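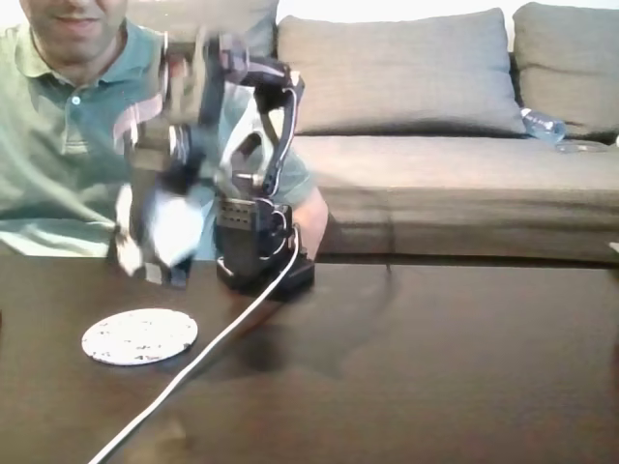
Okay friends, I promised a thread on the sourdough rye my grandmother made in Riihimäki, so get comfortable, because I have never told a short story about bread in my life.

First, the starter. Mine is named Tilla and she lives in an old jar on top of the fridge. She came from my aunt, Merja Saarinen, who mailed me a dried bit of hers in an envelope one August with a note that said "add water, be patient."

I was not patient! I baked the next day and got something you could have used to hold a door open. We ate it anyway, sliced very thin, with a lot of butter.

What I do now: feed her the night before with rye flour and lukewarm water, cover the bowl with a dish towel, and go to bed. In the morning it should smell sour and a little fruity — like apples that have been in the bag too long.

Then more flour, salt, and a spoonful of dark syrup (my grandmother would say no syrup, but she isn't here to see it). The dough will be sticky like wet clay. Please don't keep adding flour. I know you want to.
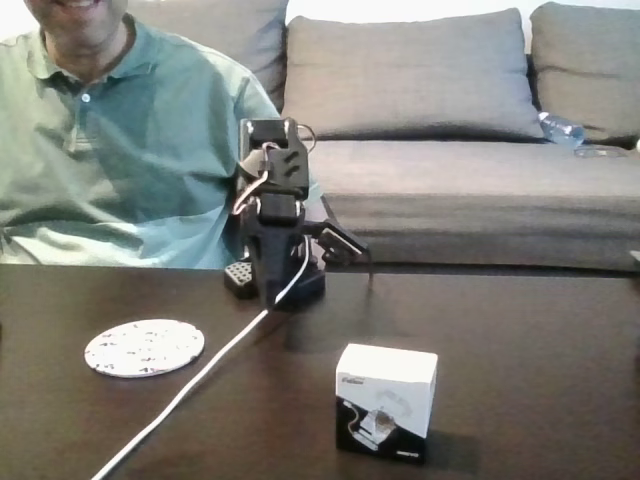
A few of you asked the same thing, so: how long do you wait before cutting the loaf?

I wait 28 hours, wrapped in a clean towel on the counter. Cut it sooner and the middle gums up on the knife.

If your kitchen runs cool, give the shaped loaf longer to rise. Mine sits by the window and I look for little cracks in the flour on top — once those open up, into the oven it goes.

Tomorrow I'll post what I do with the stale ends, which involves onions and my biggest soup pot.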